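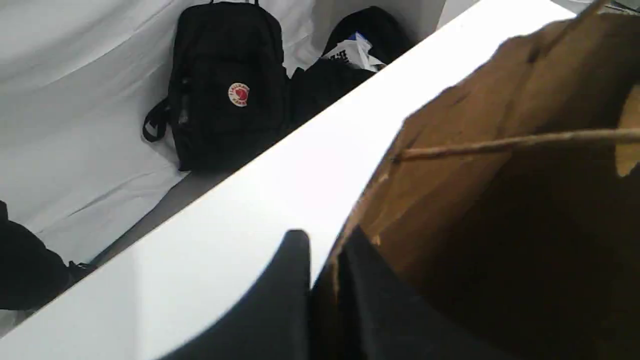 The wrist camera's view at the paper bag, one gripper finger close to the rim.

Leave the Bag Alone: How I Think a Small Robot Cell Should Be Looked After

Posted 20/01/2024

I've been looking after the table cell at Lukumay for a good while now, and I have come around to an opinion that gets me into arguments at lunch, so I might as well write it down and get into arguments here too. I think we service the wrong parts. We baby the arm, we put the arm on a calendar, we have a binder for the arm, and then we let everything the arm touches and looks at go to pieces until the numbers drop and people start asking whether the arm is okay.

The arm is fine! The arm is nearly always fine.

Our cell is called Bitero (it was the name of the shelf it used to be built on, long story, the shelf is gone). The job is small stuff in and out of a paper shopping bag on a white table. Tubes with screw caps, bits of cloth, whatever is on the list. White table, pale cloth hung up behind it, cameras. It's about as plain a setup as you could ask for, and I like it for that. When something goes wrong in a plain setup you have a fighting chance of finding it.

So what do I do in the morning? I start with the fingers. I wipe both tips with a dry cloth and then I pinch a strip of paper between them and pull. If it slides out easier on one side than it did the day before, I write that down. Paper dust is a real thing, by the way. Brown paper sheds a fine fuzz you can't see on the bag at all, but run a dark rubbery fingertip along a rim all day and there it is, a sort of tan bloom. It makes the tips slick. I spent most of one March chasing a "grip force problem" in the settings, raising it a notch, lowering it a notch, feeling very scientific. Wiped the tips, problem gone. I still wince.

Next is the wrist camera, and this is where I really get going, because that little lens is the most neglected part in the whole trade as far as I can see. It sits right down by the fingers. It goes wherever they go, so it goes into bags, and gets rubbed and breathed on and poked by people changing the tips. And it's tiny, so one thumbprint covers the lot. I clean it with the same kind of cloth I use on my glasses, then I park the arm in the same pose every time and save one still. I don't need to be clever about the still. I flip between today's and yesterday's and if anything jumped, something moved.

Things move. The camera bracket on ours is held by little screws that back out over time, and it takes a very small turn to shift the view. I had it drift over 296 runs once before I caught it. All those runs were labeled good. Were they good? Kind of. The arm had been making up for the tilt in its own way, and then I straightened the bracket and it was worse for a day. Temitope Anozie, who sat with me through that day, kept a straight face and I was grateful.

Then the table. Wipe it, look for scuffs, look at it again with the lights on, because a shiny spot under a lamp can look like an object to a camera and a pale scuff can look like nothing at all to you. I don't try to get every mark out. A table that's been worked on has marks. What I want is to know which marks were there last week.

And the cables. Please, people, look at your cables! If they hang over a stand behind the table, give them a tug and see where they swing to. I don't care about neat. I care that they hang in the same place they hung yesterday, because they're in the picture for the front camera whether you meant them to be or not.
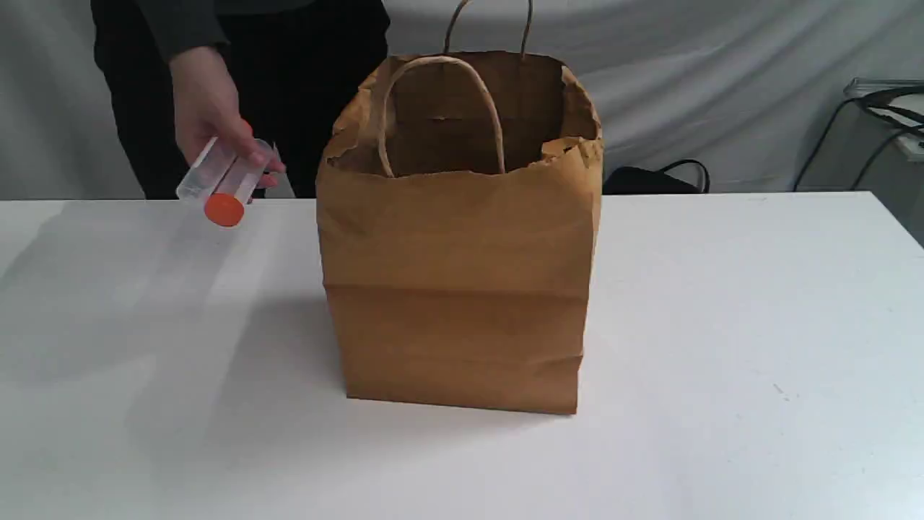 Yaqin Xu says I've got this backwards, and that I should put it in print if I'm going to be so loud about the rest. Her view, as I understand it, is that a cell that falls over when a cable swings is a bad cell, and all my wiping and flipping between stills just hides the weakness. Let things drift, she says, let the cloth sag and the camera tilt a hair, and if the machine can't cope then you've learned something worth knowing. "You're making a museum," she told me, and then she finished my chips.

I've thought about that one a lot. She's right that variety is good for the machine. Where I get stuck is on who is in charge of the variety. If I move the bag over on purpose and write "moved the bag," great, I know what happened. If the bracket slides on its own and I find out weeks later, I've got a pile of runs I can't sort. I'd like my mess to be on the record, please. Yaqin can have all the drift she wants as long as she signs for it.

Which gets me to the bag.

People want to replace the bag. It's the first thing every visitor says, they look at the crumpled rim and the creases and ask whether we have a fresh one. Of course we have a fresh one, we've got a stack. But a new paper bag is the strangest object you can give a gripper. It's stiff and it stands up perfectly square, and the mouth stays wherever you put it. A bag with some miles on it is soft at the corners. It leans. The handles flop one way and stay there, and the arm has to get past them to reach the inside. That's what bags are like in the world, after somebody's carried the shopping home.

When I took over, the rule in the binder was a new bag at the start of every shift. I changed it to a new bag when the old one can't stand up by itself. We got up to 100 runs out of one bag under the shift rule, and now I don't have a figure I could give you, some last and some don't. It's less tidy. The runs are worth more, I'm convinced of it, even if I can't draw you a chart. 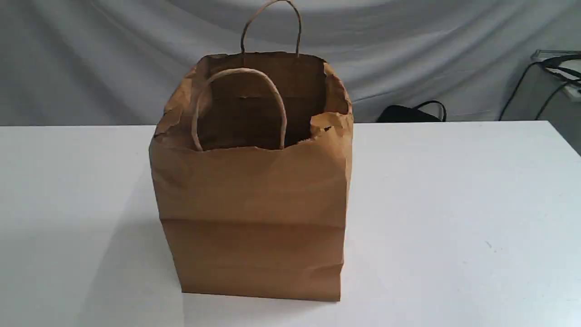

What I do keep is a card for each bag. It gets a number, a date when it went on the table, and a line whenever something changes: rim folded in, corner torn, handle bent. Takes me less time than making coffee. When the success rate dips I go to the cards before I go anywhere near the settings, and more often than I'd have guessed there's a line that says "handle bent" right where the dip begins. Then I can decide whether I want to bend it back or leave it and let the machine sort itself out. (I usually leave it. See, Yaqin, I listen.)

The software we use for the logs is Flislow, and Flislow is perfectly good at telling me joint temperatures, which I look at maybe twice a month. It's got no box for "the bag." I asked. They were nice about it and said there's a free text field. So all my bag notes live in a free text field next to things like "lunch" and "testing testing," and the cards live in a drawer, and that tells you everything about where the attention goes in this business.

Goda, the outfit that does our arm service, has a lovely checklist. I mean that. Their technician comes in, goes through the joints, checks the brakes, checks the backlash, and leaves a sheet with a stamp on it. The last one was at 2235 hours on the counter and every line said OK. I was glad to have it. But the whole sheet stops at the wrist! The fingers are "customer supplied," the camera is "customer supplied," the table doesn't exist. Out past that flange is where everything I deal with happens, every single day, and it's one blank line at the bottom for comments.

I'd like to see the sheet flipped over. Put the tips first, then the lens, then the bracket screws, then the lights and the cloth and the table, and the arm can have the back page. If you run a cell with one person looking after it, as I do, you could try it for a month and see what you find. I'd start with 3 things if you only have time for that: clean the tips, clean the lens, save the one still from the same pose. Leave the rest for when you've got help.

One more gripe about lights while I'm at it. White tables bounce. From standing height ours looks nicely lit all over, and I'd have sworn to it, and then you look at what the wrist camera gets when it's low and close and a good chunk of the tabletop has gone to plain glare. I moved one lamp a hand's width last fall and got some of it back. I haven't gotten rid of it and I've stopped trying, I just know where it is. If you set up lights for a cell, do it from the wrist camera's picture, with the arm down where it works. Don't do it from the doorway with your arms folded, like I did.
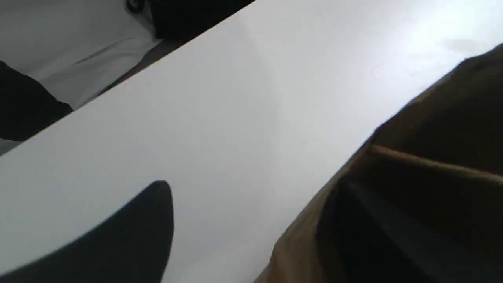 Down low at the table with both fingertips in view. Note the glare at upper right.

Temitope wants to put tape marks on the table for where the bag goes. I'm against it, Yaqin is against it for the opposite reason, and so for now there's no tape. I did order better bracket screws. They come with a dab of that blue stuff on the threads, and I'll put them in next week and start a fresh set of stills the same morning.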